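Kamath Adds Clear-Glass Handling Kit to Its Prirska Bench Automation Line

Simulated trials cover gripper, bench layout and arm reach before a customer installs hardware

GURNANUM, December – Kamath today opened orders for the Prirska Clear kit, a package of gripper settings, contact pads and simulation software for labs that want their robots to pick up transparent glassware. The kit is sold as an add-on to existing Prirska benches and as part of new systems.

Clear glass is a common cause of failed picks in automated labs. Depth sensors can read straight through the wall of a vessel and report the bench behind it. Prirska Clear combines a wrist view with a stored model of each vessel and lets the user set how far the fingers close on each one. 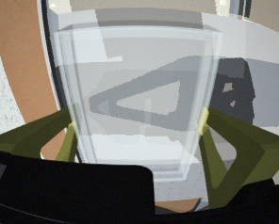 A clear drinking glass held between the contact pads of the two gripper fingers, in simulation.

The vessel library ships with 173 models, including tumblers, beakers and straight-sided jars. Labs can add their own from a drawing or a set of measurements. A taper setting tells the software that the wall is not vertical, so that the grip height is chosen along with the finger spacing.

"Our customers kept asking us for one thing, and it was glass," said Tomos Mostyn, product manager for Prirska at Kamath. "They had automated their plates and tips and they still had a person walking over to move the glassware."

Every order includes a simulated copy of the customer's own workspace. Kamath engineers build it from floor plans and an equipment list, and the customer can run jobs in it before any hardware arrives. Gantry workstations, plate modules and racks are placed where they will stand in the real room.
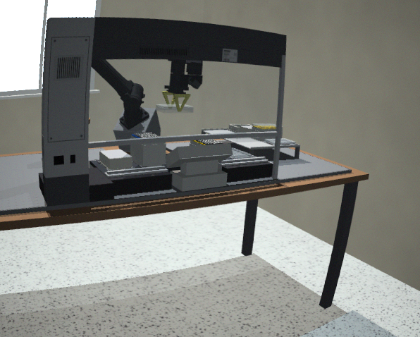 The same job file is used in the simulator and on the bench. Changes made on one side can be loaded on the other without rewriting the steps. A lab that moves a rack or replaces a module updates the layout once and reruns the check, which flags any move the arm can no longer reach.

Ciltton, a contract testing laboratory, used a pre-release version of the kit for 19 weeks. During that period its team ran 3,184 simulated picks on vessels from its own inventory. Ciltton plans to start with one bench and decide on a second after its first full quarter of use.
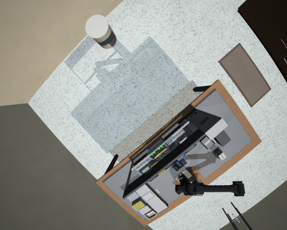
Senthil Pillai

Pillai leads simulation at Kamath and wrote the technical notes that come with the kit. According to the notes, the most useful trials are the ones that vary lighting and background, as both change what a camera sees through a glass wall. The software can repeat a pick under a list of lighting settings overnight and sort the results by vessel.

The notes also cover pad wear, cleaning and the recommended order for bringing up a new bench. Pads are replaced as a pair. A short calibration follows each change and can be run by the operator from the bench screen.

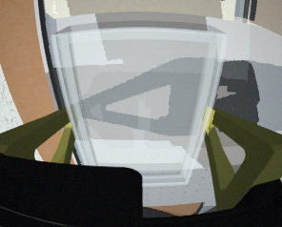 Does a lab need to buy a new robot to use the kit?

Current Prirska benches can take it as an upgrade. The pads fit the existing fingers, and the software installs with the regular Prirska update.

Pricing and availability

Prirska Clear is priced at $95 per bench per month, with the first set of pads included. The simulated workspace is built at no added charge for benches already under a service plan. Shipments from Gurnanum begin in December, and existing customers can place orders through their account page.

About Kamath

Kamath designs and sells automation systems for small and mid-sized laboratories. Its Prirska line includes benches, grippers and simulation software. The company is based in Gurnanum.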